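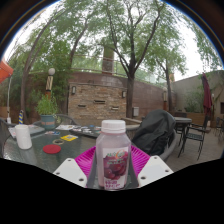

Piltutow Hand Unit - Demonstration Days

The Piltutow is a hand-held two-finger gripper for recording picking and placing tasks. The operator carries it to the object, closes the fingers and moves the object as the job requires. The recording is then used to program a fixed arm fitted with the same fingers.

Demonstrations are held at the Bondasa site through July, starting at 2 p.m. Weather permitting, they take place on the patio. Outdoor light and cluttered tables are harder on the camera than a bench in the shop, and most buyers ask about both.

What is shown

Each session lasts 55 minutes. The operator works with ordinary items: drink bottles, cups, coasters, cards. Bottles are held upright between the fingers and moved to or from a basket. Visitors may then use the unit themselves - no training is needed, but long sleeves should be rolled up so they stay clear of the fingers.

The following points are covered in every session:

Grip on smooth and labeled plastic
Approach angle over a raised rim
Picking near glass surfaces, including reflections in the recording
Changing the finger plates
Copying a recording to the Broltlow controller

Specifications

Fingers: 2, white plastic, screw-fixed plates
Maximum object weight: 800 g
Recording: camera on the tool, continuous
Operation: one hand, left or right
Spare plates: sold in pairs

The weight limit applies to an object held upright with both fingers in full contact. Tilted loads should be kept well below it. Glass-to-glass placement can be shown on request, but is left out of the standard session.

Booking

Groups are limited to 5 visitors. Bring your own test objects if they are within the weight limit and have no sharp edges. Closed containers only. Units can be ordered on the day or later through the sales desk, and demonstration units are not sold.

Related items

Piltutow finger plates, pair
Piltutow carrying case
Broltlow controller
Maillard bench stand

Last updated: June

Contact | Copyright Bondasa | Back to top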